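Intro to Manipulation, Summer Session
Handout 2: Moving things that are wider than your hand
Posted 23 June 2019

Okay, so last time we all got very good at picking up foam blocks, and I was proud of you, and now I'm going to take the foam blocks away. This handout covers the file box task, which is the one you'll be graded on before the July break. Please read it before lab and bring it with you (on paper if you can, the lab laptops are always busy running the arms).

The task sounds like nothing. A file box goes into a cabinet, upright, and stays in one piece. I picked it because it forces both arms to work on the same object, and that's where most of the code you've written so far falls apart. With one arm you can be sloppy about force and the object just comes along for the ride. With two arms, every little error in one shows up as a push or a pull on the other.

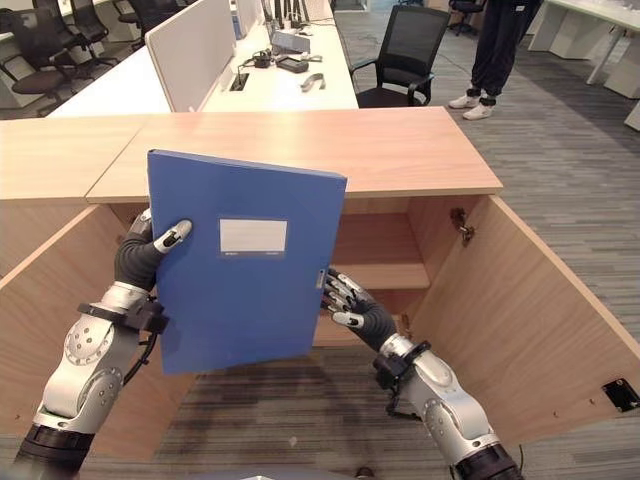 Fereshteh Tabrizi wanted to know why we can't just let one arm do the carrying and have the other stay out of the way, and wrote on the course board that her team would save a whole week of tuning if they could. Fair question! You can try it, and I won't take points off for trying. But work out the torque at the wrist first, with the weight hanging way out to one side, and compare it to the limit in the Gallavano sheet I gave you in week one. Then put some paper in the box and work it out again.

Leader and follower

What I'd like you to start with is the plain old leader and follower setup. One hand decides where the box goes. The other hand keeps a fixed offset from it and is allowed to be a little soft along the line between the two palms. Pick which one leads and write it at the top of your file in a comment, please, because I've spent whole afternoons reading code where it switches halfway down.

Soft along one line only, by the way. If you make the follower soft in every direction it'll droop, and then the box tips, and then you'll think it's a vision problem. It's almost never a vision problem.

Touching versus holding

A contact isn't a grip. Your log will happily tell you contact = 1 when something is barely grazing the surface, and plenty of teams start lifting right then. Wait until the force reading has settled, and check both sides before you go. I also want you to pull up the wrist camera and look for yourselves. Up close a plain surface can fill most of the view and you lose every edge you were planning to track, so don't build your whole approach on edges. 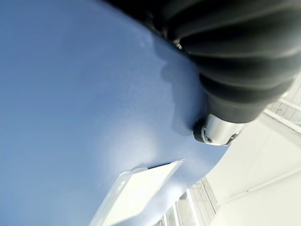 Angles, and the 359 problem

Every year! Your wrist reads 359 degrees, the target is 2, and the controller decides to go the long way back around with a box in its hands. Wrap your angle differences before you do anything else with them. The helper for this is in the Lindgren folder, it's tiny, and you should use that one instead of writing your own at midnight.

While you're in there, keep the speed cap at 700 in the Vosteo config. I know it goes higher. Bahman Ahmadpour asked me if the cap could come off for the final run and the answer is still no.

Letting go

Release gets the least attention and loses the most points. Open too quickly and the box follows whichever fingertip leaves last. I like to open in small steps, check the force on both hands at each one, and only back the arms off after both read zero. Think about where the thumb goes, too. On this hand it sits off to the side of the four fingers, so even with everything open and hanging down it needs its own clearance, and a path that's fine for the fingertips can still drag the thumb across an edge. Plan for the whole hand, from the folds at the back down to the tips. 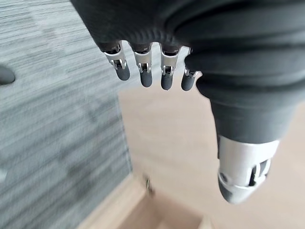
Grading is simple enough this time. You get 9 runs and I keep your best three, so go ahead and burn a few on ideas you aren't sure of. The four fingertips make a slanted row when they point down, and the thumb tip sits apart from them, so if your code treats the hand as one flat plate your clearance numbers will be off before you even start; please fix that before you use up runs. Send me the log from every run, including the ugly ones. Log files go in the Vuvine folder under your team name, with the run number first so they sort properly.

For next time, read the section on compliance and bring one plot of left and right force against time, with the axes labeled.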